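The spreadsheet has a tab called Fingers

I have now spent more of this year planning to buy equipment than using it, and I'd like some credit for that, because planning is much harder on the back.

Some background for anyone who wandered in from the sourdough posts. We're a very small outfit. We record people doing household chores with hand-held grippers, and the recordings go to people who train robot arms to do the same chores, badly at first. Folding is our specialty, in the sense that it's the thing we got asked for twice. Back in the spring we were running on a borrowed set from Vostport, and by August they wanted it back, so I had to sit down and work out what it costs to own the stuff.

I started with the grippers, because that's the fun part. You always start with the fun part. The Suritz pair and the Geum pair do more or less the same job, and the price gap between them would cover a decent used couch. The Suritz people send you a quote in one line. Geum sends you a quote with 12 lines, four of which are screws. I resented the Geum quote for a week and then understood that it was the only one of the two telling me anything. The Suritz price left out the charger, the mounts and the spare fingers, and when I asked about those I got a second one-line quote, which was larger.

So, fingers. They're soft, they're the part that touches everything, and they wear. In my first draft I had budgeted for zero replacement sets. A finger that has lost its grip doesn't announce it, either. Someone just gets slower and crankier with T-shirts all afternoon and you blame the T-shirts. I now have us down for 84 dollars a set, four sets a year, and a tab in the spreadsheet where I pretend that's enough.

Then there's everything that isn't a gripper. Nobody at Vostport mentioned storage when they lent us the kit, and why would they, it wasn't their closet. Two devices shooting wide video for a few hours a day fill a drive the way a toddler fills a bathtub. I priced a proper storage box, had a glass of water, and bought two plain external drives for 322 dollars the pair. They live on different shelves. I call this our backup policy.

Batteries I got right, by accident. I misread the quantity box and ordered double, felt stupid, and have since used every last one of them in rotation. If you're doing this yourself, please misread the quantity box.

What I argued with myself about longest was the room. Wellirholm, the studio place across town, rents by the half day and has a lovely flat table at exactly the right height with lights on arms. I went to look at it and came home wanting it badly. The trouble is that no one on earth folds laundry in there. The whole point of these recordings is the ordinary mess of a place, and paying by the half day to get rid of the mess and then paying again to truck in some fresh mess struck me as the kind of thing larger companies do. So the room line stayed at zero, and the work gets done on beds.

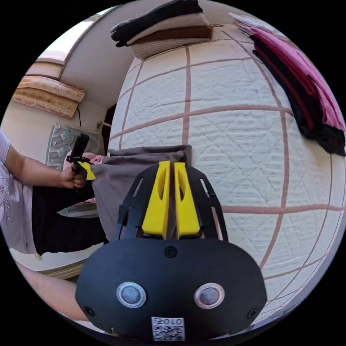
Folding on the quilted bedspread, one gripper in each hand. Folded piles at the back.

You do pay for beds in other ways. They're low, and after an hour your spine files a complaint. They're also soft, which makes the last fold slide off wherever it likes. I've added a line for a folding table anyway, at a sum I'm not going to print because my other half reads this, and marked it "maybe."

One more thing about clothes, since I got two emails on the subject after the last post. We don't buy them. I did budget for it, a whole wardrobe in sensible sizes, and then I opened my own dresser and closed the spreadsheet. The only purchase in that category so far is a bag of thrift store sweaters, to have something thick in the mix.

Where it stands: the Geum pair is ordered, with all its screws. Delivery is quoted at four weeks, and Vostport has let us hang on to theirs until it shows up. I still need a case to carry the things in. The official one costs more than my suitcase did, and I've been measuring the suitcase.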